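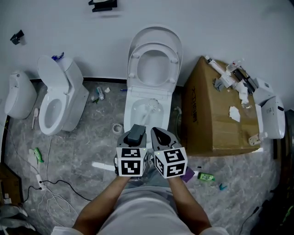
图 4　卫浴间作业时的头部视角。操作者双手各持一只 Divo 夹爪，夹爪末端为白色标记立方体，深灰色机械部件位于立方体上方，正前方为马桶刷任务所用的壁挂式马桶。

4.3 手持夹爪的装配与日常维护

Divo 的左右两只夹爪共用同一套内部机构，外壳分别装配，不互换。每只夹爪由握把、传动部分、两个手指组件、标记立方体和一台相机组成。头部相机通过立方体上的黑白标记估计夹爪在空间中的位置和朝向，夹爪相机则观察指端与目标物体的相对关系。两路数据在同一台主机上对齐。标记脏污、立方体松动或指垫磨损，都会直接反映到轨迹上，而且往往要到回放时才能发现。本节记录我们在 Pacheco 卫浴间使用这套设备时的装配顺序、检查项目和更换规则，数据处理方法见第 5 节。

4.3.1 标记立方体的安装

标记立方体用内六角螺钉固定在夹爪的转接板上。转接板一侧有定位槽，立方体底部的凸台必须完全落入槽内再上螺钉，否则立方体会带有一个很小的偏角。早期我们用手感判断是否到位，同一只夹爪重装前后的外参差别较大。后来改为先用塞尺检查贴合面，再按对角顺序分两遍拧紧。第一遍只拧到螺钉头接触垫圈，第二遍用扭力螺丝刀拧到规定值，螺纹上涂低强度螺纹胶。

标记面用哑光贴纸制作。贴纸边缘翘起后会积灰，角点提取的误差随之增大，因此不允许压平后继续使用，应整面更换。更换时先用塑料刮片除去残胶，再用无水酒精擦拭，待表面干透后从一条边开始贴合。立方体上的任何一面换过贴纸，该夹爪都要重新标定，仅更换一面时也照此办理。左右立方体的标记编号不同，备用立方体装在标有“左”“右”的盒子里，取用时与外壳上的标签核对一次。

夹爪的绿色指示灯在供电和通信均正常时亮起。指示灯只说明主板能与主机通信，不能说明图像流正常，所以开机检查时仍需逐路打开预览画面。灯不亮时先检查握把末端的接头，再检查外壳内的排线。排线在传动部分附近有一处弯折，重新合盖时容易被压住，我们遇到的断线多数发生在这里。

4.3.2 手指组件与指垫
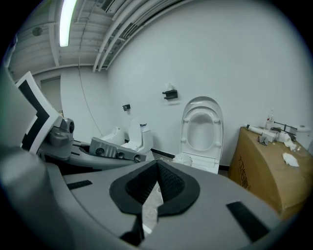
图 5　手持夹爪相机视角。近处为带有凹点纹理的黑色 V 形指垫，左侧手指组件上装有标记卡，远处靠墙为两个马桶。

指垫由 Prastik 提供的软质材料浇注而成，中间为 V 形，表面带凹点。V 形面用于夹持细长的圆柱形物体，例如马桶刷的手柄；凹点用于在手柄表面有水时维持摩擦。指垫背面有两条燕尾筋，从侧面推入手指的槽中，不使用胶水。推入方向装反时指垫也能卡住，但受力后会逐渐滑出，因此我们在指垫背面刻了箭头，箭头朝向指根。

指垫的磨损集中在 V 形面的两侧。凹点变浅以后，夹持刷柄时会发生缓慢的转动，操作者会不自觉地加大握力，采到的开合量曲线整体偏小。由于变化很慢，单看一次任务难以察觉。我们规定每采集 60 段更换一次指垫，左右夹爪同时更换，即使其中一只看起来仍然完好。撕裂、脱胶或边缘缺口则随时更换。换下的指垫写上日期后保留，用来与后续批次对比。

手指组件沿导轨件运动。导轨件上的圆孔用于固定不同长度的指节，本文全部实验使用同一孔位。关节处螺栓的松紧对开合手感影响明显：过松时手指有横向间隙，标记卡随之晃动；过紧时回程迟滞，松开握把后手指不能完全张开。调整方法是将螺栓拧至手指刚好不能靠自重滑动，然后回退少许，再反复开合，确认全程没有卡点。螺栓头上画有一道漆线，漆线与关节外壳上的刻线错开，就说明螺栓转动过，需要重新调整。

手指上的标记卡与外壳上的黑色标记条用途不同。标记卡随手指移动，夹爪相机据此计算开合量。标记条紧贴外壳，位置固定，作为检查相机是否移位的参照。每天开始采集前，保存一帧夹爪完全张开的图像，与标定当天的参考图像叠加。标记条在图像中的偏移超过 2 个像素时，停止使用该夹爪并重新标定相机。这一步用时很短，但不能用开合量曲线代替，因为相机和标记卡同时移动时，曲线可能仍然平滑。

4.3.3 标定

标定分为三步，依次为夹爪相机内参、立方体到夹爪相机的外参、开合量零点。内参在更换镜头或相机后重做，其余两步在每次拆装立方体或手指之后重做。标定板固定在墙上，操作者手持夹爪从不同方向接近标定板，动作要慢，并在每个位置稍作停留。头部相机须在全过程中看到至少一面标记。外参求解使用 22 个姿态，姿态之间应包含明显的转动，只做平移时结果不稳定。

开合量零点的标定使用一只 Grondik 量规。先让夹爪空载闭合，记录标记卡的位置，再依次夹住量规的各级台阶，得到标记卡位移与指间距离的对应表。指垫有弹性，握力不同会使读数不同，因此夹住台阶后应松到刚能保持量规不掉落，再记录数值。更换指垫后，对应表也要更新。我们曾经沿用旧表，新指垫较厚，导致完全闭合时的开合量出现负值，这批数据后来全部重新换算。

左右两只夹爪分别标定完成后，再做一次联合检查。操作者用双手夹住同一根直杆的两端，缓慢移动并转动，由两只夹爪的位姿分别推算杆的长度，与实测值比较。若某一方向上的误差明显大于其他方向，通常是立方体没有落到定位槽底，而不是标定算法的问题，应先拆下立方体检查贴合面。

4.3.4 作业现场的布置与清洁

卫浴间内同时放置多种洁具，白色表面较多，标记立方体的白底与背景接近时，角点对比主要依靠黑色图案。布置现场时，我们先关闭自动曝光，在马桶前方和侧面各取一个位置，检查标记识别率，再确定曝光时间和增益。地面为灰色大理石纹，有反光，曝光值以夹爪贴近地面时标记不过曝为准。采集期间灯光保持不变。

为了让策略适应杂乱的环境，地面和纸箱顶部会放置与任务无关的小物件，其位置在各段之间改变。操作者的站位和双脚前方的区域由操作者自行确认，线缆从侧面绕行。马桶刷每段开始前的位置由任务表指定，既有放在便池内的，也有放在地面上的。壁挂式马桶的盖板和座圈在刷洗任务中保持竖起。

夹爪接触洁具后按固定顺序清洁。先断电，取下指垫，用中性清洁剂清洗后自然晾干；外壳和导轨件用微湿的无纺布擦拭，不得喷淋；标记面只用干布轻擦，有污渍时用棉签蘸少量酒精，由中心向边缘擦。镜头最后处理，换用单独的镜头布。不要用擦过外壳的布擦标记面，布上残留的润滑脂会形成一层反光膜，肉眼不明显，但在某些角度下会使一整面标记无法识别。

导轨件每两周加一次润滑脂，用量以手指开合一次后表面形成薄层为宜。多余的润滑脂会沿导轨流向指垫，使 V 形面打滑。加脂后空载开合若干次，擦去两端挤出的部分，再装回指垫。

4.3.5 故障记录

维护记录由 Chanida Phuthong 统一登记，每条包括夹爪侧别、现象、处理方法以及受影响的数据段编号。自 7 月起共登记故障 11 次，其中以排线受压和关节螺栓松动最为常见，其余为贴纸翘边、指垫撕裂和接头接触不良。螺栓松动多出现在刷洗便池内壁的任务之后，该任务中夹爪受到往复的侧向力。加用螺纹胶以后，同一位置仍有一次松动，检查发现是装配时螺纹孔内残留油脂，此后在涂胶前增加了脱脂步骤。

发现故障后，从上一次检查合格到停机之间的数据都标记为待查，不直接删除。待查数据先用外壳标记条和双夹爪距离做一致性检验，通过者恢复使用，未通过者只保留图像，不用于动作监督。对于中途重新标定的情况，前后两组外参均写入数据文件，各段按时间戳选取对应的一组。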